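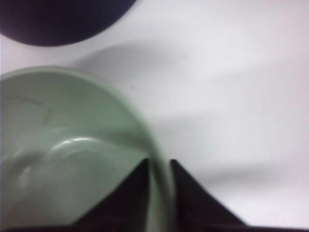
A pale green bowl on a white surface.

Ronumell: is the PC version worth it over console?

pellwick
26/12/2018
Got a gift card and I'm thinking of picking up Ronumell. I have a PC that is a few years old and a regular console in the living room. The PC version costs a bit more at the moment. I mostly play alone, sometimes with my brother on the couch. Does the PC port run well now? I remember people complaining about it in April when it came out.

grubhollow
The port was bad at launch. Crashes in the second town, no key rebinding, menus that only half worked with a mouse. Skelitz patched most of that over the summer. I played 53 hours after the third patch and had one crash.

The frame rate still drops in the marsh area no matter what hardware you have. Turning shadows to medium helps.

tin_osprey
I'd go console if you want couch play. On PC the second controller loses its bindings every time you quit, and you have to set them again before player two can join. It takes a minute but it gets old.

grubhollow
That was fixed. Check the notes for the patch before last.

tin_osprey
It says fixed. Mine still does it. Two wired controllers, same ports every time.

mossbank7
Mine does it too, but only if I launch through the Preltix client. If I start the game from its own folder the bindings stay. You lose cloud saves that way, so pick which one you care about.

pellwick
Thanks, I didn't know about the Preltix thing. I'd be buying it there, as that's what the card is for. How long is the game if I don't do every side quest?

grubhollow
Main story is 16 chapters. The first 8 go quickly and then it slows down a lot. I did most of the side quests, so my hours won't tell you much.

quarrel_and_bolt
I'll be the one to say it isn't worth full price on either system. The first half is great. Then you reach Ventura and the game sends you back and forth across the same three districts with a different colored key each time. The writing drops off too. The ferry captain plot gets dropped and never comes up again. Wait for a sale.

mossbank7
Disagree on Ventura. It's the best part of the game if you stop following the quest marker. The rooftops connect nearly everything and there are shortcuts the map doesn't show. I went in expecting to hate it after reading threads like this one.

quarrel_and_bolt
I used the rooftops. It's still fetching keys.

mossbank7
Every game in this genre is fetching keys. 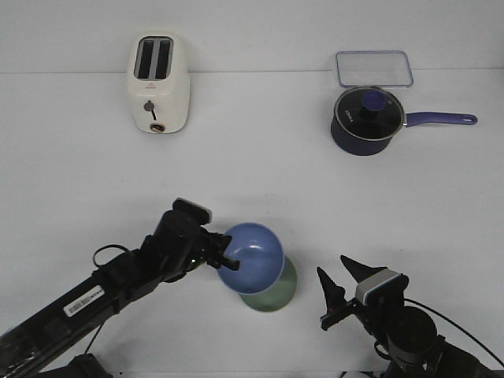
The difference is whether the route changes between trips, and in Ventura it does. After the flood you can't use the lower market at all, so the second and third visits play differently from the first. The guards move as well. If you run the same line every time you'll get caught at the bell tower.

tin_osprey
The flood is a nice touch. I do agree that the ferry captain thing is unfinished. I finished the game twice and looked for him both times.

sablefen
Has anyone got the expansion working with an old save? Mine says the save is from an unsupported version and sends me back to the title screen.

grubhollow
Load the save in the base game first, walk to any shrine, save there, then turn the expansion on. It has to be a manual save. Autosaves don't convert.

sablefen
That worked, thanks. I had been trying it with the autosave.

pellwick
Last question and then I'll decide. Is the difficulty adjustable? My brother isn't very good at the fighting parts.

tin_osprey
Yes, any time from the pause menu, and you can set it per player. Put him on the lowest one and he'll be fine. The only fight where it doesn't help is the boss in chapter 7, which is on a timer.

quarrel_and_bolt
That boss is another reason to wait for a sale.

pellwick
I'm going with the console version and will spend the card on something else. The couch play matters more to me than the graphics. If the marsh slows down there too, I can live with it.

grubhollow
It does, a little. Have fun.

Search the forum Enter keywords Go

Recent threads
Ronumell shrine locations, Ventura only
Preltix client stuck on "verifying files"
Best wired controller for small hands
Skelitz patch notes, discussion
Games with per-player difficulty

Contact us | Copyright 2018 | Back to top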